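The green sheet

I wanted to write about folding clothes already in the spring, but I thought it is too small a subject for a whole post. Then Frauke Harms, who reads this blog from the beginning, wrote me that the small subjects are the ones she prints out. So, Frauke, please put paper in your printer.

For most of my life I folded on the bed. My mother folded on the bed, my grandmother too, and I never thought that a person could do it in another way. The bed is soft and low. After one basket my back was complaining, and the pile of shirts leaned to one side and then fell down when I sat to match the socks. Very often I moved everything to a chair in the evening because I wanted to sleep, and on Wednesday the same clothes were still on the same chair.

Now I fold on a big table, and I spread a sheet on it first. The sheet is pale green, something like sage, from a bed which we do not have anymore. It has a few creases and I don't iron it. I learned this from Orathai Thepsuriya when we shared a kitchen years ago. She never put clean laundry on a bare surface. I was laughing at her a little then, and I should write to her and say sorry.

What I like with the sheet is that the cloth does not slide so much. On a smooth table a shirt with long sleeves runs away from you, and you pull one side flat and the other side comes along. On the sheet I can press down both sides of the edge, pull them gently apart, and the wrinkles become smaller before I make the first fold. I also see lint better on the green, but this is maybe not an advantage.

My order is always the same. Jeans go first. They are heavy and they take the most room in the basket, so when they are out, the rest looks like less work. I fold them in half along the legs, then again until the waistband lies on top, and I put them in the far corner of the table where they don't disturb me. After the jeans come the soft things, and the blue ones I keep together, although my husband says a shelf is not a paint shop. 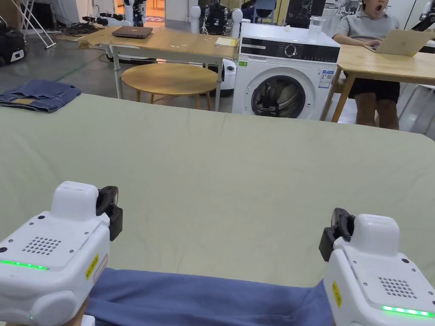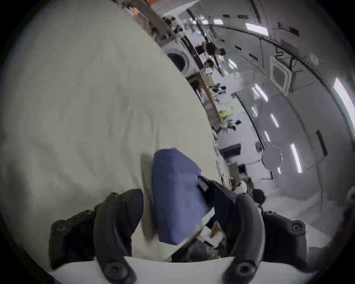

The blue cloth on the green sheet with the jeans in the far corner (first), and a folded blue bundle close up (second).

The washing machine is in the same room, and I would not want it differently anymore. In our old flat it was in the cellar, 3 floors down, and I carried the basket up with my chin on the top towel. Here I take the clothes from the machine to the line, and from the line to the table, and I don't meet any neighbor on the way. The floor is gray concrete, which is cold for the feet in winter. I wear thick socks.

Some things I still can't do well. Fitted sheets, for example. I have watched 13 videos and I believe every one of them while I am watching. Then I stand with my hands in two corners and the third corner is inside out, and I roll the thing together and put it at the back of the shelf. Jenő Vass wrote in a comment under my last post that he stopped folding underwear completely and nothing bad has happened to him. I respect this. I still fold mine in half, one time, quickly.

I tried also a folding board. It was from Dodano, it cost me more than I will write here, and for shirts it was really quite good. But it makes all the shirts the same width and my shelf is a bit narrower than this width. So every shirt had to be folded once more by hand. I gave the board to my sister-in-law, who has wide shelves.

What I do now with a soft shirt or a thin sweater is to fold the two sides to the middle, then from the bottom up in three parts, and after this I try if the bundle can stand alone. If it falls open, I folded too loosely or I left air inside. I press it flat with my hand and try again. When it stands, it can go into the drawer upright, next to the others, and I can take one out and the neighbors stay where they are. With thick wool this does not work for me, so the wool lies flat.

Next time I want to write about the drawer itself, which has a broken runner and opens only if you lift it a little on the left. If somebody knows how to repair this without taking out the whole dresser, please write it in the comments. I have a screwdriver and a free afternoon.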